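Ticket: Live scores frozen on Kirkton court 2 board
Status: Closed

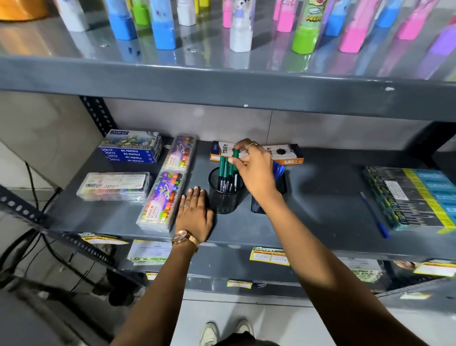
Reported by Holtport Beach Volleyball, match desk. The public score page for court 2 stopped updating at 14-11 in the second set. Courts 1 and 3 are fine. The Brarnel scoring tablet shows the right score, and so does the board beside the sand.

9:40 a.m. Restarted the tablet. No change on the page.

9:52 a.m. Asked the desk to score the next rally twice and undo one. Both entries reached the server with status 200, so the tablet is sending.

10:15 a.m. Checked the queue for court 2. It holds 1,177 unsent updates, all from the April qualifier. The new points are sitting behind them.

10:20 a.m. Old match was never closed. The referee signed the paper sheet but the result wasn't confirmed on the tablet.

10:31 a.m. Closed the old match as Final and cleared the queue. Page caught up in 40 seconds. Set scores compared with the paper sheet, all match.

Follow-up: match desk to confirm every result before handing the tablet to the next crew. Warning for open matches requested from Brarnel.

Meenakshi Chaturvedi, event support

Comments

shukla_ref: Same thing on our center court last month. Closing the old match fixed it.

deskcrew2: Does clearing the queue wipe the player stats?

M. Chaturvedi: No, stats are saved separately. Only the page updates go.

Holtport Event Support | Contact the desk | Copyright Holtport | Back to top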